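About Lalberg Gripper Service

We look after hand-held grippers and the small cells they feed.

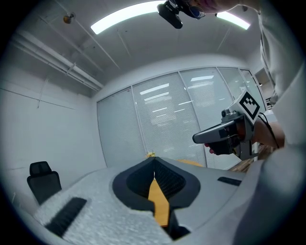 How often does a gripper need new finger pads?

Every 3,000 closes for most of the tools we see, or sooner if the ribs have worn smooth in the middle. Owners tend to go by the calendar. The pads don't own a calendar.

Who we are

Lalberg began as a repair bench at the back of Mohmand, a machine shop that made very good brackets and had very little patience for anything that plugged in. Sobia Bhutto was handed every job with a cable on it. After two years of this she asked for a door with her own name on it, and was given a door. The name came later, and it was the name of the street.

Henrike Kohlhase joined to do the mechanical side: mounts, pads, pivots, and the screws people have "just snugged up a little" with the wrong driver. Gwenaël Rey handles tracking and calibration. If your marker cube has been glued back on by eye, he will be polite about it on the phone. Areeba Soomro runs intake and writes the reports, and she is the reason the reports are readable.

What happens to your tool

It gets a number at intake (we are up to 871 for grippers alone) and a first inspection before anyone cleans it, as the dirt usually knows what happened. Then the fingers come off. We check the mount for splits around the rim, fit fresh pads as a pair, and close the tool slowly against a gauge block to see that both sides arrive together. One new pad with one old pad is a false economy we have stopped arguing about. We just don't do it.

Cables get flexed at both ends with the tool switched on. Most "software problems" live in the last inch before the connector.

Calibration comes last. Each tool is run through the same set of poses, and the numbers go in the report along with the ones from its previous visit, so you can see the drift for yourself and decide who to blame.

Setting up on site

We also visit. Our longest-running site is Lunville, where Naheed Shaikh keeps the shift log and has recorded 1,958 tool checks in handwriting we are still learning. Please clear a bench before we come, and have the charger handy. The correct charger, please.

What we don't do

We don't service welding arms, vacuum lifters or anything that weighs more than Henrike. We no longer stock parts for the old Lornov wrist, though we will look at one if you bring it in and keep your hopes modest.

The bench opens at 8 a.m. and closes for two weeks in December. Tools left at the door overnight are left at the door overnight.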